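Book and Pantry Sorting, Drosow Site
Progress report to the Litis small grants fund
Prepared by Ekrem Ersoy, 8 May 2023

1. Work since February

The grant of 990 pounds is now spent apart from the cost of labels. We have listed 138 books, in Chinese and English, and wiped the covers of most of them. Folders and loose papers are next -- they took longer than planned at the Boser site, so we have allowed two extra days.

2. The mixed table

Books, papers and kitchen items share one table until each has a shelf. The children's titles include the Treehouse books by Andy Griffiths and Terry Denton. 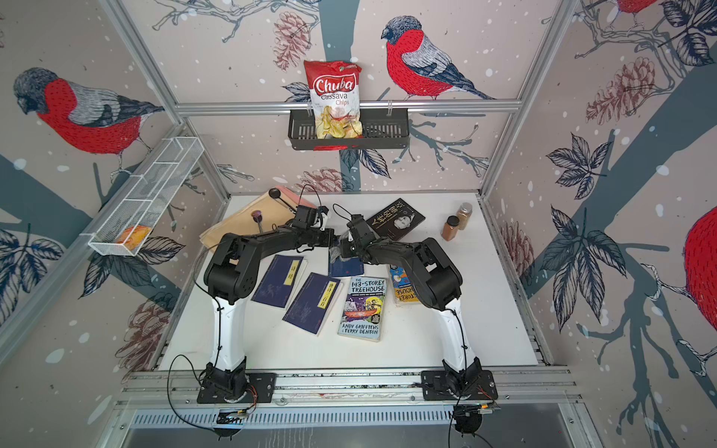
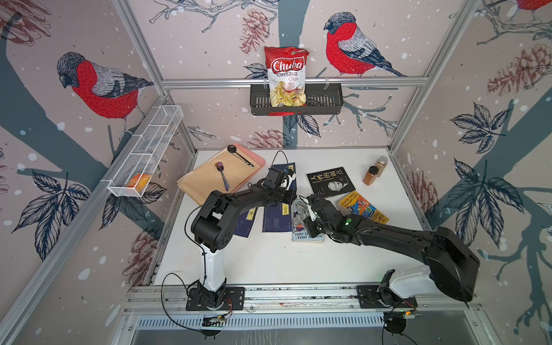
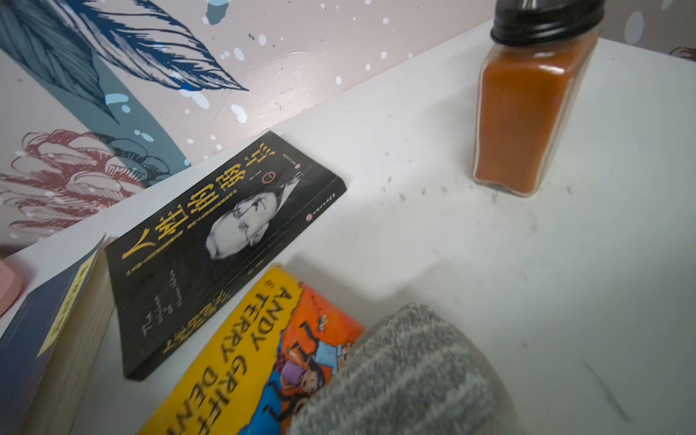
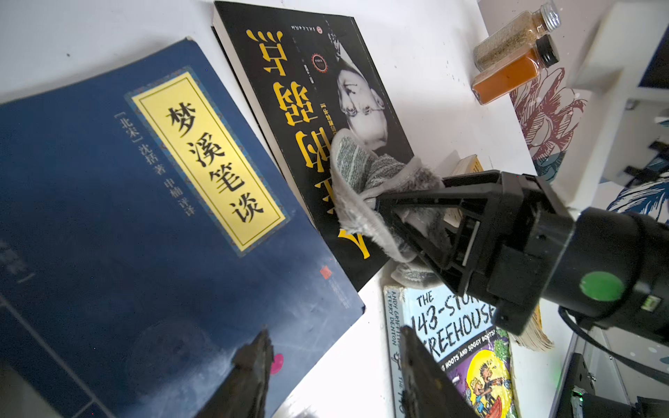 3. Still to do

Spice jars need labels and a shelf of their own. The older listing from Oprea has three titles entered twice, and these will be corrected. We ask to carry the label money over to the next period.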